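Saving and Checkpoints in Mevard: What We Learned from Making a Small Adventure Game

Project report, second-year Game Design
Teresa Fitzgerald and Pacita Dalisay
Plestton College

Where the idea came from

When we were first asked to choose a topic for the long project, we both wrote down the same thing without talking to each other, which our tutor found very funny. We had each spent a good part of the summer playing old platform and adventure games, and we had each lost a whole evening's progress at least once because we didn't understand how the game saved. Pacita lost hers on a boss at the top of a clock tower and still hasn't gone back. So we decided to build a short adventure game and to look properly at one question: how far apart should the save points be, and does it change how people feel about the game?

Our game is called Mevard. You play a lamplighter named Alarcón who has to cross a flooded city and relight the lamps before the tide comes back in. There is jumping, a bit of swimming, some very simple fighting with a lamp pole, and a lot of ladders. We're fond of the ladders. Teresa drew all of the backgrounds and wrote the story, and Pacita did the programming and most of the sounds, although the frogs are Teresa.

How we built it

We made two versions of the same game. In the first, which we called the short version in our notes even though it isn't any shorter, there is a lamp you can save at in nearly every room. In the second, the lamps only save at the end of each district, so if you fall in the canal you may have quite a walk ahead of you. Everything else is the same: same enemies, same music, same jumps.

Keeping the two versions the same was much harder than we had expected. Early on we had separate project folders, and by the middle of November they had drifted apart. A platform in the fish market was a little higher in one than in the other, and we only found out when a friend who had been playing both said the second one was "meaner". We threw away one folder and put the save rule behind a single setting in the menu code, which is what we should have done from the start. If anybody reading this is planning a comparison project, please do that bit first.

The game also keeps a record of every time the player falls, gets hit or goes back to a lamp. We ended up with 1,071 entries in the record after all of the play sessions, and that was after taking out our own test runs.

What the players did

Our players were classmates, two cousins and some very patient people from the animation course. Each of them played one version and then had a chat with us afterwards over a cup of tea. We had meant to use a written form, but the answers on our trial forms were all one word long, and people say a lot more when they are just talking.

Players with lots of save lamps tried riskier things. They jumped at ledges they couldn't see, they swam down side tunnels to look for secrets, and they laughed when it went wrong. Players with few lamps were careful and slow. They fought the crab guards properly instead of running past them, and several of them remembered the layout of the streets well enough to draw it for us on the back of a napkin.

We had thought the second group would simply like the game less. Some did, and one person put the controller down in the Nukumard district and asked if that could be the end. But the people who did finish the second version talked about reaching a lamp as though they had got home after a long journey, and none of the first group talked about the lamps at all. That surprised us both, and we argued about it on the bus for most of a week. 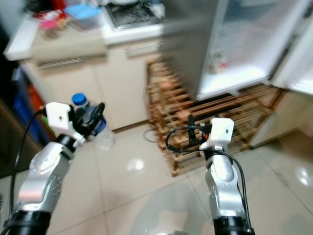 Figure 1. Robotic arms and a water bottle, kitchen with a tiled floor.

What we would change

In the final build we have put lamps at the start of the harder jumping sections and left the fighting sections further apart. Missing a jump is over in a second and people want to try again straight away, whereas a fight seems to feel better with a little something at stake. We haven't tested this mixed version with enough players to say much about it, only that the three people who tried it in December all got to the end.

The swimming still needs work. Alarcón turns too slowly under water, and the current in the last canal pushes you into the wall if you let go of the stick. We would also like a map. Teresa has painted one, and it's lovely, but it doesn't yet fit on the screen.

Our thanks go to everyone who played, and to the technicians who let us stay late in the lab.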